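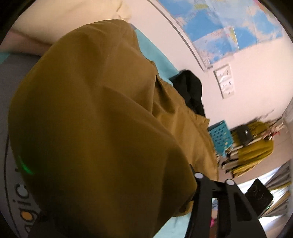 Werkard hand-held gripper trials: clothes on a bed

Hi! I put this set together with Thư Thái because we kept arguing over which fingers to build next, and arguing is cheaper with footage. The round one compares two finger designs from Trirner on big, floppy jackets, all recorded from the camera on the gripper itself.

What we tried

Set A is the plain finger plates and set B is the same plates with rubber pads. I was sure the pads wouldn't matter much on cotton - I've changed my mind. With set A I kept squeezing harder and chasing the fold
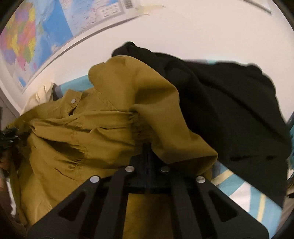 and my wrist got tired long before Thư's did (she says I grip like I'm opening a jar). Sleeves are the fun part. Collars are a pain, and dark cloth on dark fingers is hard to label, so treat those masks with care.

The lens is very wide, so expect bent walls and black corners. Please don't crop them before you run the Barreto calibration, it wants the full circle.

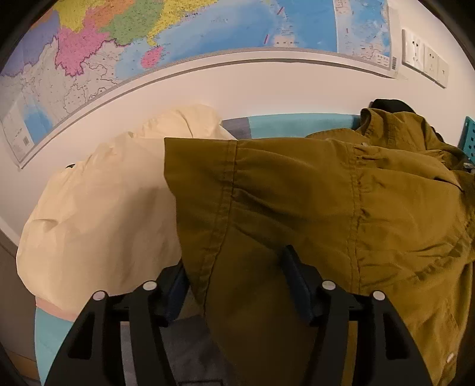 What's in the folder

clips/ - up to 80 short recordings, split by finger set
labels/ - grasp start and end, checked by Balakrishnan Poojary
notes.txt - my grumbling, unedited

Last update: 7 Dec 2024. Found a bad label? Open an issue and tell me which clip!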